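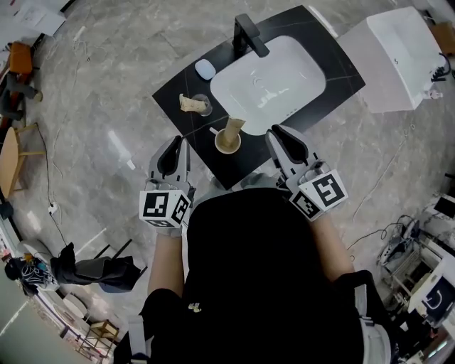 Which finger pads hold up better on small bathroom items, the soft ones or the firm ones? The firm ones, as long as the grip force is capped in the controller.

I compared two pad sets on the Rukow handheld grippers in June, using a vanity as the test surface. The soft set came from Nakajima, the firm set from Vastodico. Each set got 609 closes, split evenly between a bar of soap, a drinking glass and paper.

The soft pads win on glass. They conform to the curve and need less force before the slip signal drops out. On soap they pick up residue, and grip gets inconsistent until you wipe them. The firm pads need a more careful approach angle but behave the same at the end of a session as at the start.

Tracking was the other half of the job. A marker cube on each gripper gives pose without external hardware, but a glossy black counter is a poor background for it. I fixed exposure at 900 microseconds and raised the gain. Dropouts went down to 22 per session — still too many, mostly from one cube blocking the other when both hands work close together.

Paper is the hardest of the lot. It has no stable shape, so the width reading tells you almost nothing about whether you have it.

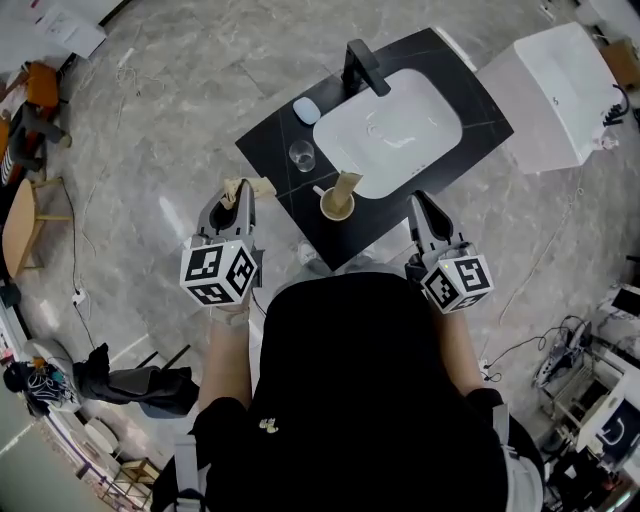 Rowena Salazar wrote back after reading my draft that width is the wrong signal for paper anyway, and that motor current sampled at 1,000 Hz would separate a held sheet from an empty close. She also thinks the firm pads only look better because I capped the force on one set and left the other at the default.

The second point is fair. I'm rerunning the soft set with the same cap and will post the current logs with it.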